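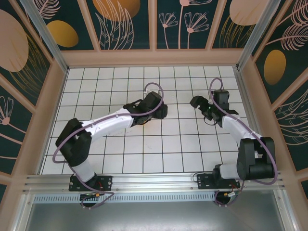 4. Talking about yellow at home

4.1 How the conversations went

We had meant to begin this section with the names themselves, and we shall come to them, but it seems fairer to the people of Stavthorpe to say first how the names came up. Most colour-naming work is done with chips or tiles held under a steady lamp, and the person is asked for one word and then thanked. Our visits were slower than that. We sat down with each of the 12 households in whatever room they liked best, usually the kitchen, and asked them to tell us how the room had come to be the colour it was. Tea was made and old tins were fetched from under the stairs. More than once the conversation went off into a wedding or a leaking roof and did not come back for a good while, and we let it go where it wanted.

Each household was visited three times. The first visit was for the history of the room, the second for the names, and the third was really a chance to read back what had been said and be put right. Maarja Jankauskaitė carried out nearly all of the first visits and Tarmo Navickas most of the third ones, which had the happy effect that people explained things afresh to somebody who had not heard them before. A few grew shorter in the retelling, but a good many added a whole new branch to the story.

We kept our own colour words out of the early talk as far as we could manage. This is harder than it sounds. One of us said "mustard" quite without thinking during the very first visit, and the word then stayed in the conversation until we left. We have kept that household in the study but have set aside its use of "mustard" in what follows. 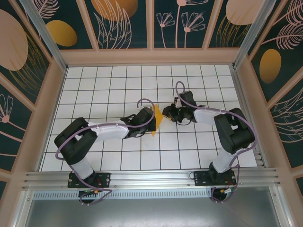
The second difficulty was that people do not much care for naming a colour on its own. Asked outright what they would call a wall, they tended to say "yellow" and look a little puzzled at us. Asked what they had wanted it to be, or what a sister had said on first seeing it, they became generous and exact. One woman called her hallway "yellow" when asked directly and then, telling us about the day she chose it, "a custardy sort of thing, only with the egg left out". We take the second answer to be every bit as much a colour name as the first, and we have written it down as one.

4.2 Food names and weather names

The names we gathered fell more easily into families than we had expected. The largest by far was food: custard, butter, lemon curd, cheese rind, the inside of a marrow. These were used with real confidence and were hardly ever argued over within a household, though they did not travel well between them. "Butter" meant something very pale in one kitchen and something close to orange in another, where the speaker had grown up with a neighbour's cow and felt strongly about it.

The second family had to do with light and weather. Here the words were less settled and a good deal more tender. People spoke of "four o'clock" yellow, of "a bit of sun that's got in", and in one house of "February yellow", which was meant as praise, for the first crocuses along the back wall. Deividas Butkienė has suggested to us that these names describe a moment of the room more than the paint upon it, and the interviews bear him out quite well. Speakers who used weather names nearly always gave a time of day as well, and several of them refused to name the wall at all until we had come back in the evening.

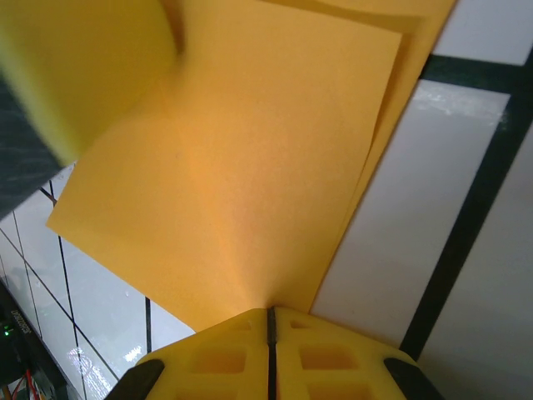
Shop names make up the third family, and the smallest. We had supposed that the name printed on the tin would have a strong hold, as earlier writers have found, yet our speakers were cheerfully careless with it. The older rooms had mostly been painted from the Mekau range, which was sold in the town until the shop closed, and the newer ones from Kuvo. Of the first, people remembered the firm and the smell of the paint. Of the second, they remembered the price. The printed name was offered only a handful of times, and then mostly as something to laugh at.

There is one exception, and it deserves a paragraph of its own. In two neighbouring houses the word "Ong" was used for a deep orange-yellow, with no explanation, as though everyone would know it. It proved to be the surname of a family who had lived at the end of the row and had painted their front door that colour. The door has since been replaced. The word is still in use, and a grandchild in one of the houses, who cannot possibly have seen the door, used it to us of a jumper.

4.3 When one wall is two colours

A good deal of family disagreement turned out to rest on where people habitually sat. A painted surface in a lived-in room is seldom one even colour to the eye; it will be lighter towards the window and darker towards the floor or the corner, and somebody whose chair faces the corner has, in a manner of speaking, spent years looking at a different wall (compare the shading in Figure 2).

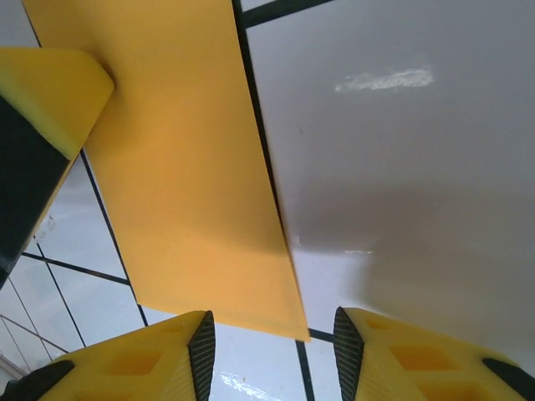 Figure 2. Flat yellow panel, brighter at the upper left and a little darker at the lower right.

Speakers dealt with this unevenness in ways that we found very interesting. Some gave the wall a single name and treated the darker part as a shadow lying on top of it, and these speakers would wave the shadow away with a hand as they talked. Others gave two names quite happily — "it's primrose there and it goes to cheese by the door" — and did not seem to feel that they had said anything odd. Married couples were divided on the point more often than parents and their grown children were, which Liis Kalniņš reads as a sign that the habit is learned early. We are inclined to agree with her, although our households are few, and in the case of one father and daughter the two of them were openly copying each other for our amusement.

The same speakers were a good deal stricter about paper and cloth than they were about walls. A lampshade or a sheet of drawer lining was allowed one name only, however the light fell on it, and when we asked why, the usual reply was that you could pick it up and take it to the window. Sivaprasad Shetty has noted something similar in his unpublished interviews with sari sellers, who carry a length of cloth to the shop door before they will name it. We return to the matter of things that can be carried in Section 5, where the button tins and the wool baskets are discussed together.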